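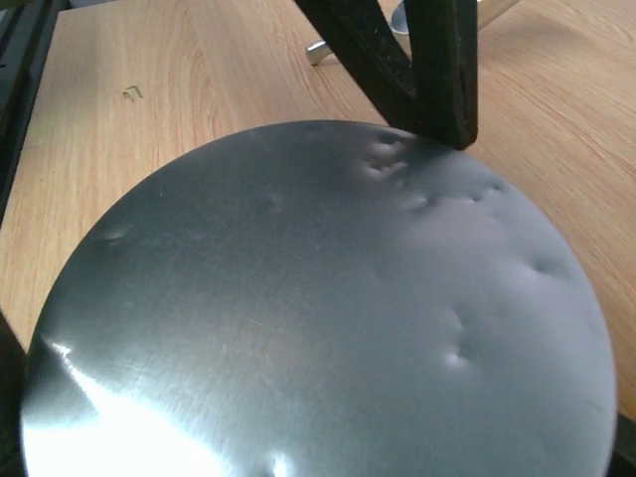 Re: [Plemport Allotments] Which apples keep best?

Search the archive
Enter keywords
Go

Posted 20/11/2019
4 replies · 2 shares

Hello all,

Such a good question, and I'm sorry to be slow with this, but the pruning got hold of me and then the rain did.

> We picked far more than we expected this year and the shed is
> full of boxes. Which ones should we eat first, and is it worth
> wrapping the rest? Last winter we lost nearly the whole lot by
> Christmas and I'd hate to do that again.

In our house the early ones never get as far as the shed. Anything picked in September goes straight into crumbles or chutney, and I wouldn't try to keep it past a few weeks however nice it looks. The late, hard, rather sour ones are your keepers — they sweeten up as they sit, and ours have been at their best in February.

As for wrapping, I do it, though my neighbours at the Nalden plots think I'm daft. Old newspaper is fine, one sheet torn in half for each apple, twisted loosely and set in a single layer with the stalks up. It's a pleasant job with the radio on. We had some 200 to do this time and it took two evenings and a great deal of tea (and a packet of ginger biscuits, if I'm telling the whole truth).

Do go through the boxes every week or so and take out anything soft. Keep them away from the potatoes as well, or they pick up an earthy taste. I lost 40 lovely Bramleys that way the first year we had the plot on Paltent Lane, and I was cross with myself right up to Easter!

If you've still got too many, the juicing morning at Paltent hall is on again and they'll take windfalls as long as you cut the bruises out first. Bring your own bottles, with lids that fit, and leave a bit of room at the top if you mean to freeze them.

I've spare trays by our gate if you'd like a few, just help yourself.

All the best from plot 863

Reply to list · 0 comments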